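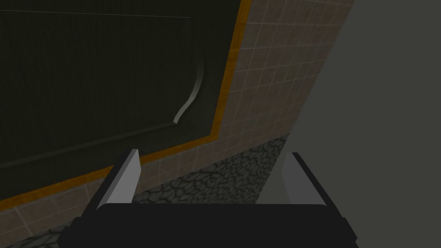 2 min read

I've spent the past few weeks with Grivum, the simulated kitchen package from Dravudari, and I have opinions. I wanted it for one thing: testing whether a policy trained on lots of randomized kitchens can open a cabinet it has never met. Lindalva Rangel's recipe swaps textures on every reset, so you get a dark green door with an orange trim next to beige tile and cobblestone, and the wrist view gets tilted hard as well. Ugly kitchens, great training data!

I ran 2675 demos through it, then tested on 600 fresh layouts. The texture swapping helped a lot on plain bar handles. Curved ones (the S-shaped kind especially) are still a pain — my policy likes to close its fingers too early, and I had 189 failures, most of them on those. Adding the tilted wrist views to training fixed some of it, but I wouldn't call it solved.

Gripes? Shadows are faint, the gray surfaces are really flat, and the docs on handle friction are thin. Nazar Shevchuk in my lab prefers Flutex for contact and he may have a point. Setup was easy, though, and resets are quick enough that I stopped making coffee between runs.

Would I use it again? Yep, for cabinet work. For drawers I'd wait for the August update.

Shares: 2 | Comments: 0

© Pichler Reviews | Contact | Back to top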